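Home Events Newsletter Archive Join Contact
Search this site Go
3 min read

The drawer

Every house in Flurkmont has one. Ours is the second one down, left of the stove, and it opens if you lift and pull while thinking kindly of it. Over the winter I decided to go through it, on the grounds that I was looking for a battery and had already lost most of February.

There were 37 keys. We have two doors. There was a warranty card for a Stosik kettle that left us before the children did, a takeout menu from the old McPhee Street noodle place, and 12 soy sauce packets that have aged into something more like gravel. There was no battery. 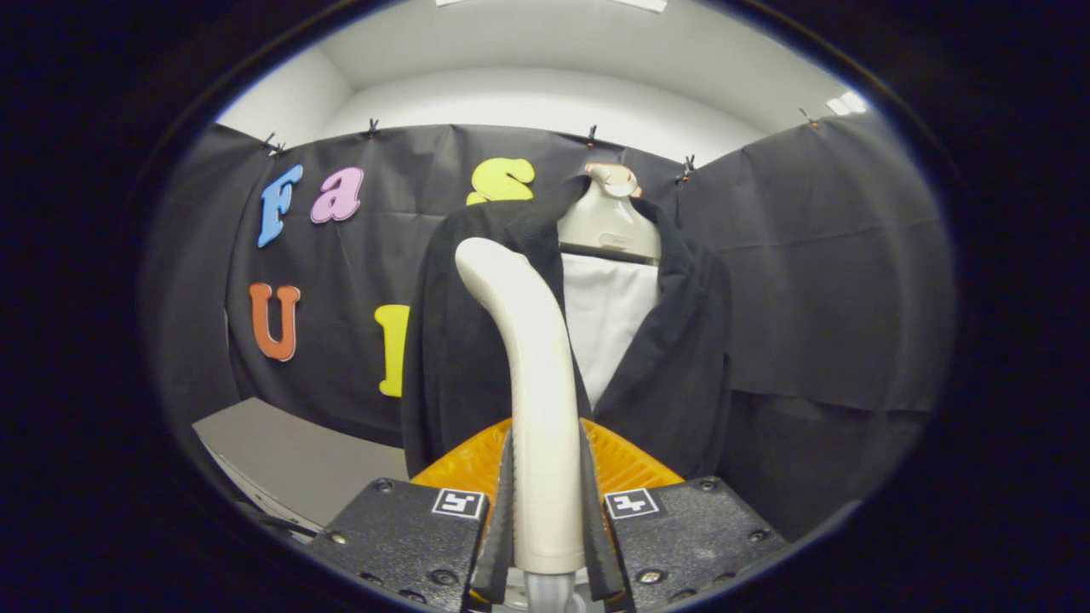
A curved piece of cream-colored plastic.

The trouble with odds and ends is that each one once belonged to something. Throw out the little bracket on Monday and by Thursday a shelf somewhere in the house will be hanging at an angle, looking at you. Digby Mudgway, two doors up, has kept a single cabinet hinge for 30 years on this principle. The cabinet went to the dump in Kostard long ago – he drove it there himself.

I managed to part with the soy sauce. The keys went back in, in a bag this time, which felt like progress.

If your drawer has got the better of you too, bring the contents to the swap table on Sun 18 March in the Kostard hall. Doors open after lunch. You may leave things or take things, and please take the bag of keys.

Previous item Next item Back to top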